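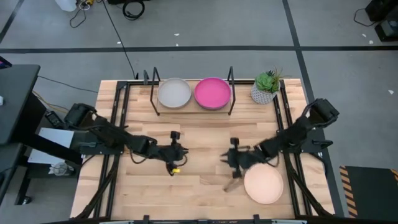 Rack at the back of the table, gray and pink in it, peach one flat on the wood.

gdegraaf
Thread 2689, Table and Storage
The rack is a Clundgate, wooden base, black metal end frames. Listed base length is 534 mm, depth 148 mm. Plates are Brinitz, mixed colors. They store fine on edge. My problem is the bowls. Is there any sense in putting a deep bowl in a rack of this type, or should it carry plates only? I would like everything for one meal to live on the table, toward the back, next to the succulents.

halfshelf
Plates only. A bowl on edge puts its weight well forward of the rim, and the base is too shallow to resist that. It also uses the width of several plates. Stack the bowls flat somewhere else.

norrland_k
Disagree with halfshelf. I have kept two Ebihara bowls in the same Clundgate since January without a tip. They go at the ends, open side inward, so the end frame takes the load. The plates go in the middle. It depends on foot diameter more than depth.

halfshelf
Ebihara makes a shallow soup bowl and a deep serving bowl. Which one do you have?

norrland_k
Shallow soup. Fair point.

gdegraaf
Mine is the deep one, off-white, and large. I tried it at the left end with the open side inward, as suggested. It held, but the outer wall sat against the frame and I could lift the whole rack by the bowl. Took it out again.

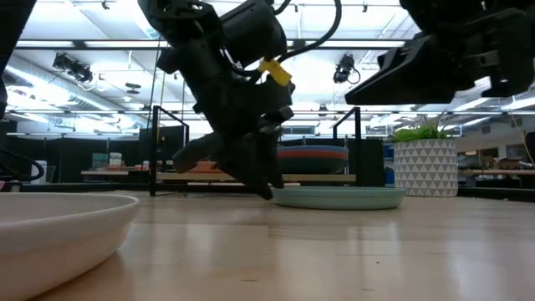 So for now the bowl lives at the front corner and the rack keeps the plates. The green plate has a low upright side, which makes it thicker on edge than the flat ones. It needs more clearance on both sides, and I have not decided whether it goes in the rack or under the bowl.

pantryplan
Under the bowl. An upright side makes a decent tray for a bowl foot as long as the foot is narrower than the flat part. Measure that first. If it rides on the rim it will chip.

halfshelf
Or put a felt disk between them. Also, what is on that table? If it is an oil finish, lift the stack once in a while. Unglazed foot rings leave marks.

gdegraaf
Two coats of Bravness, satin according to the can. It dried glossier than that.

norrland_k
Bravness cures slowly. I would keep ceramics off it for up to a month. Others say a week is enough. I got a ring at three weeks from a planter, so I don't trust the week.

pantryplan
A planter is a different load. Water gets under it. A dry bowl will not do that.

gdegraaf
Planter gets a cork mat. I will measure the bowl foot tonight and post the number.

Godelieve De Graaf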